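Home | News | Shop | Stockists | Press | Contact

Filed under: Press releases, Home storage

Tositz brings back the hand-me-down basket, and this time it comes in three sizes

For release: September

Hello from the Tositz workshop! I normally leave press releases to people who enjoy writing them, but I started this company at my kitchen table and I've been waiting a long while to share this one, so you're getting it from me.

From this month we're launching Plurex, a new range of storage baskets for the home, made from recycled plastic and meant to be used hard for years. They come in small, medium and large, they stack when they're full and nest when they're empty, and every one of them can go in the bath for a scrub (the large one only just, depending on your bath).

If you've followed us since the early days you'll remember our first basket, the one with the handles that pinched your fingers. We sold it for two years and I got a lot of letters about those handles. Quite a few of you also told me you'd passed yours on to a son or daughter leaving home, pinchy handles and all, and that got me thinking. I wanted to make something people would still be glad to be given second-hand. It took us 18 months of fiddling with moulds and sending samples out to friends, neighbours and a very patient nursery school down the road.

What we heard back was lovely and a bit blunt. People wanted a rim they could get hold of with wet hands. They wanted to lift a full basket up the stairs without it bowing in the middle. They wanted it to look decent in a bedroom, and plenty of them said they were fed up with white plastic that goes yellow on the windowsill side. So we went back and changed the rim, then changed it again, and we've added a thicker base to the large size. The nursery asked for rounded corners and they were right, so all three sizes have those too.

We've also been working with Flerkix, who collect and sort the plastic for us. They're a small outfit like ours and they take old crates, plant pots and broken washing-up bowls, which get shredded and turned into pellets before they come to us. I went to see it done and came home with pellets in both shoes! Every Plurex basket is made entirely from their material, 100 per cent, lid and all if you choose one with a lid.

A word on timing, as shops have been asking. The first run is 215 baskets and they'll go to our existing stockists and to the online shop together, so nobody has to wait longer than anybody else. Once those have gone we'll make more over the winter. I'm already planning the next batch ahead of Ramadan, when so many of our customers write to say they're clearing cupboards, sorting out the kitchen and packing up food parcels for neighbours and family. Last year we ran out just when people wanted them, and I felt dreadful about it. If you run a food collection or a community kitchen and you'd like baskets at cost, please get in touch early and we'll put some aside for you.

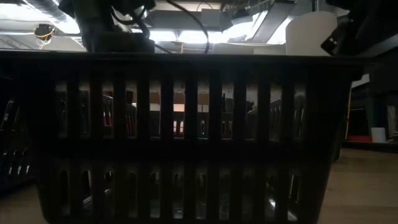 Slotted sides and a solid rim on a dark basket.

Colours next, which caused more arguments in our workshop than anything else. We're starting with charcoal, moss and a warm sort of brick red. I wanted a yellow as well and was outvoted, but I haven't given up. Recycled plastic does vary a little from batch to batch, so your moss might be a shade greener than your sister's, and I rather like that.

If something cracks or snaps, send it back to us. We'll replace it and the old one goes to Flerkix to be shredded and used again. You don't need the receipt, just pop a note in with your address. The same goes for our older baskets, even the pinchy ones, which we'll happily take off your hands.

Shops who'd like to stock Plurex can ask for a sample set through the contact page, and journalists and bloggers are very welcome to borrow one of each size. Please tell us which colour you're after. We answer the phone from nine in the morning, and if it rings for ages we're probably packing orders, so do try again after lunch.

Share this story | 18 shares | 3 comments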